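2024-05-11
Bottle notebook, continued from the page with the coffee ring

Carrying on with bottles. I had hoped to be writing about hinges by now, but the hinges are still at Mondlow and the bottles are here, so bottles.

Where we left off: the small bin under the sink was retired for being small, and the tall round one was promoted. The tall one is better in most ways. It has handle holes, so you can lift it with two hands like a civilised person, and it narrows toward the bottom, so spare ones stack. It also narrows toward the bottom in the sense that bottles get down there and wedge crosswise, after which everything above them sits on a sort of bridge and the bin declares itself full when it's half air. I've been shaking it. Shaking helps, and it can be heard in the office.

Liners. The rolls we have are the thin clear ones from Druner, bought when someone (me) read the litres and didn't read the width. Folded over the rim neatly, they stay put until the first bottle goes in with any enthusiasm, and then one side slides down and the liner becomes a small bag at the bottom of a large bin. Left loose and baggy over the rim, they look terrible and hold much better. So, baggy. I tried 5 ways of fastening them this week and here is the full account, for those who will otherwise try them again:

Rubber band from the stationery drawer. Too short. Pinged across the room.
Two rubber bands tied together. Long enough. Knot gave out overnight.
Masking tape. Works, then has to be peeled off every change, and takes the liner with it in strips.
Tucking the slack through a handle hole and knotting it. Very good. Makes it impossible to use the handle hole.
Bulldog clips. Good hold, but they catch on sleeves, and I have now pulled the whole bin over by the cuff of my own cardigan.

Current position is the handle hole knot, on one side only, with the other hole left free for carrying. Carrying a full bin by one hole is awkward and it swings into your shin. I'm calling it acceptable until the wide liners come.

Caps. The Lucero people say caps off, in a separate tub, because their depot wants it that way. Our depot says caps on, and says so on a sign the size of a door. I rang to check anyway and got a man who said "on" before I'd finished the sentence. So caps stay on here. If you've just come over from Lucero, please stop unscrewing them, you are making work for yourself and also for me, as I'm the one who finds them under things. Loose caps can't go in with the bottles at all, they fall through the grading table at the depot, apparently. They go in the jar by the kettle. The jar is not a game and it's not for guessing how many.

Labels. We don't take labels off. I spent most of a lunch hour finding out whether we should, soaking a few in the sink with hot water and dish soap, and the paper ones turned to porridge and the shrink sleeves didn't care in the slightest. The sleeves have a perforated line down them that is meant to tear. It tears for two centimetres and then goes off sideways on business of its own. The depot doesn't want them removed, so that's the end of that experiment and I'd like my lunch hour back.

What the labels are good for is telling the drinks apart when you're trying to work out why the bin smells. Clear water bottles don't smell of anything. The energy drinks do, if there's a mouthful left in them and the cap's on, and it's been sitting near the window for a few days. It's a smell like warm lollies. I have nothing against the drink. The label makes a fair point about being tired. I only ask that it be finished by the person who opened it.

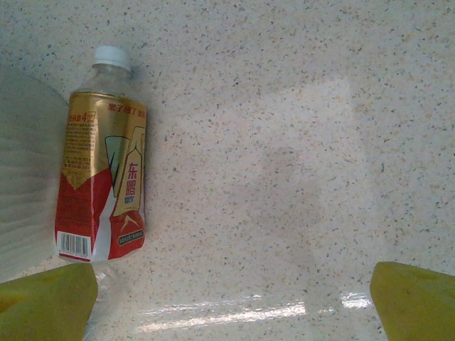 Dongpeng, cap on, as per house rules.

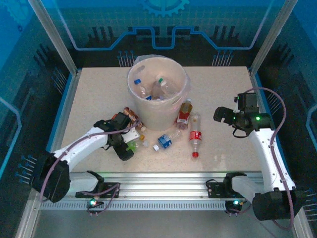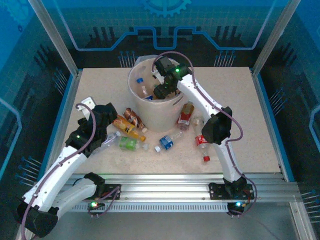

Eulalia Durán went through my sorting notes and wrote "is this a rule or a mood" beside four of them, so I've gone back over the list and separated the two. These are rules:

Tip out what's left in the sink, never in the bin.
One quick rinse for anything with sugar or milk in it. Water bottles don't need it.
Cap back on after.
Upright on the rack until they've drained, then in.
No glass. There's a crate for glass outside the back door, it's the thing everyone trips over.
No cups, no straws, no mandarin peel.

These, I concede, are moods:

Bottles should go in neck first. I believe this strongly and have almost nothing to support it. With the neck down they seem to nest a bit on the way to the bottom, and with the base down they sit on top of each other like people refusing to move along a bus seat. I did a small trial, filling the bin twice with the same bottles, once neck first and once any old how. Neck first got 2 more in. Eulalia says one go each way isn't a trial, it's an anecdote with a bin in it. Fair. I'll do it again when there's a decent backlog.

The crushing thing is also a mood, though other people's. Some of you stand on them. A crushed bottle takes up less room, I'm not arguing with the physics, but the depot's machine reads the shape or the barcode or the aura or something, and it hands flattened ones back. Last trip it handed back 15 and I had to carry them over to the manual counter and stand behind a man with a trailer. If you must squash something, squash the milk jugs, which go in the other stream and aren't read by anything.

Bench height. I did the sorting on the floor for the first two rounds and my knees have lodged a complaint. On a worktop it's a different job. You lay them out on their sides, you can see the caps, you can see which have anything sloshing in them, and you can pick out the strays without putting your head in a bin. The trouble with speckled countertop is that small bits vanish on it. Tamper rings are the worst, the clear ones especially. I've taken to running my palm across it at the end, which picks up the rings and also whatever was stuck to the bottles.

The other trouble is rolling. Round bottle, flat surface, slight lean in the building. Everything on our long bench travels toward the window at its own pace. I put a strip of foam along that edge and it works for the fat bottles and does nothing for the slim ones, which hop it. The square-ish juice bottles don't roll at all and I've come round to them completely as a design.

Quantities, for Nidum (the spreadsheet, not the cat). I'm supposed to enter bags per week and I've been entering bags per whenever I remember. I've gone back and fixed September to match the receipts. There was one row with a negative number of bags in it, which I've left for whoever did it to enjoy. From here on, write it on the sheet taped inside the cupboard door when you tie a bag off, just a stroke of the pen, and I'll type them up. Please don't initial your strokes. We're not awarding anything.

Tying off: fill to the level of the handle holes, no higher. Above that the baggy liner hasn't got enough left to knot, and you end up carrying an open bag of bottles down the stairs with a bottle escaping on each step. I know what it sounds like because the stairs are next to my desk. A bag filled to the holes weighs next to nothing, so there's no heroism in going over.

Also, lift the liner out slowly. There's suction. Pull hard and the bin comes up with it, clings on for a moment, then lets go and lands on its rim. The fix is a small hole low in the side of the bin to let air in, and I've got permission to drill one, on condition that I put a tray underneath first, for drips. I want 7 mm. The drill bits skip from six to eight, the seven having gone wherever the sevens go. If anybody has it in a coat pocket, no questions will be asked. I'd sooner not do it with the eight because the last thing I did with the eight was the shelf.

Smell report. After moving the rack away from the window and rinsing the sugary ones, much better. Still a faint something. I washed the bin itself with bicarb and left it upside down in the yard, where it blew over and rolled under the van, so it then needed washing again. Dried it inside the second time. Suspicion now falls on the jar of caps, which has never been rinsed by anyone, and on the cloth, which I've thrown out.

To do:

Wide liners. Measure the rim first, write the number down, take the number to the shop.
Find the seven bit or give in and buy one.
Second go at neck first versus any old how. Same bottles, same person loading, don't let me do the loading.
Taller foam for the window edge, or shim the bench.
Sign for the glass crate. Low down, where shins are.
Ask Mondlow about the hinges again, nicely.

Depot run is after the next bag is tied off. The receipts go in the biscuit tin, the money goes in the other biscuit tin, and the biscuits are on top of the fridge.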